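Recording demos for the utensil stand task this week. Two hand-held grippers, one per hand, no robot in the loop. 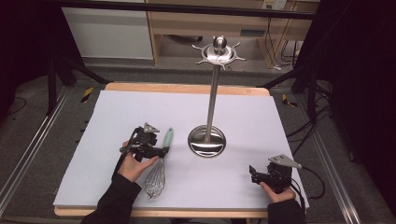 Target for the Skasard set is 3,572 episodes. We passed 3,000 on Tuesday.

An episode is one utensil picked up and hung on a hook. Redo it if the stand tips.

Biggest source of bad data so far is speed. People hang a whisk much faster than the arm can follow, so the replay clips at the joint limits. We now ask for a slow approach over the last 2 cm.

Second is cable drag on the wrist. It shows up as a small yaw offset near the hook. Rerouting helped.

Breaks every 20 episodes. Grip force gets sloppy after that.

Next: same task by remote control on the Visser arms, to compare success per hour of operator time.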